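Perte d'alimentation du boîtier télématique au démarrage, tracteur Dornar 6x4

Posté par Ruwan Saha
Rubrique : Poids lourds / Électricité et multiplexage

Bonjour,

Tracteur Dornar 6x4, moteur 468 ch, circuit 24 V, deux batteries en série. Le boîtier télématique Listcombe redémarre à chaque lancement du moteur. Il est alimenté en +15 après contact par le porte-fusibles additionnel, masse reprise sur le longeron derrière la cabine.

Mesures au multimètre, borne d'alimentation du boîtier :
- contact mis, moteur arrêté : 24,6 V
- démarreur sollicité : 15,1 V au plus bas (fonction min/max)
- moteur tournant : 28,1 V

Aux bornes des batteries, je descends à 19,8 V pendant la même phase. La notice du boîtier donne un seuil de coupure à 16 V. Le redémarrage complet prend deux minutes, pendant lesquelles les trames FMS ne sont pas enregistrées. Code 241 systématique dans le journal.

Faut-il ajouter un convertisseur 24/24 stabilisé, ou chercher la chute côté câblage ? Le véhicule totalise 500 heures depuis le remplacement des batteries, cosses nettoyées en février.

Ruwan Saha

Shanthi Wanigasekara

Bonjour,

Presque 5 V d'écart entre les batteries et le boîtier, c'est trop pour un appareil qui consomme moins de 2 A. Le convertisseur masquerait le défaut. Il faut d'abord séparer la chute côté plus et la chute côté masse.

1. Multimètre entre la borne moins de la batterie basse et la masse du boîtier, démarreur sollicité. Au-delà de 0,5 V, la masse est en cause.
2. Multimètre entre la borne plus 24 V et l'entrée plus du boîtier, même condition. Le reste de l'écart se trouve là.

Sur un longeron peint, une cosse serrée sans rondelle éventail tient quelques mois puis la résistance monte. Si la tresse entre moteur et châssis est oxydée, une partie du courant de démarreur cherche un autre retour et le potentiel du longeron se décale. Reprendre la masse du boîtier au point central de cabine.

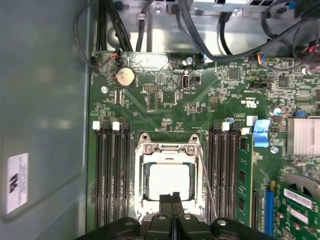

Unité centrale ouverte, carte mère et support du processeur.

Concernant le code 241 : il signale une sous-tension d'entrée et rien d'autre. Inutile de reprogrammer le boîtier tant que l'alimentation n'est pas propre. Effacer le journal après réparation, puis faire cinq démarrages à froid pour vérifier.

Shanthi Wanigasekara

Jahangir Munasinghe

Mets un convertisseur et c'est réglé. J'ai monté un Matubbar sur le mien, plus de coupure. Prendre un modèle qui accepte 9 V en entrée, sinon ça ne sert à rien.

Mwajuma Laizer

Je rejoins Shanthi sur la méthode, avec un complément sur le côté plus. Le porte-fusibles additionnel est alimenté par un relais de délestage sur une partie de la série. Au démarrage, ce relais peut retomber brièvement et un multimètre en min/max ne le montre pas toujours : selon sa cadence, il affiche une valeur intermédiaire. À l'oscilloscope, on voit tout de suite si la courbe suit celle des batteries ou si elle présente un creux isolé.

Si c'est le relais, déplacer l'alimentation sur un +30 permanent protégé par un fusible de 5 A au plus près de la source, et garder le +15 uniquement sur le fil de réveil du boîtier. Le Listcombe a deux entrées distinctes pour cela, voir le schéma de raccordement de la notice. Contrôler ensuite la consommation au repos, véhicule endormi.

Mwajuma Laizer

Ruwan Saha

Retour de mesures : 0,2 V côté masse, 4,5 V côté plus. Je passe à l'oscilloscope sur le relais et je commande de quoi tirer un +30.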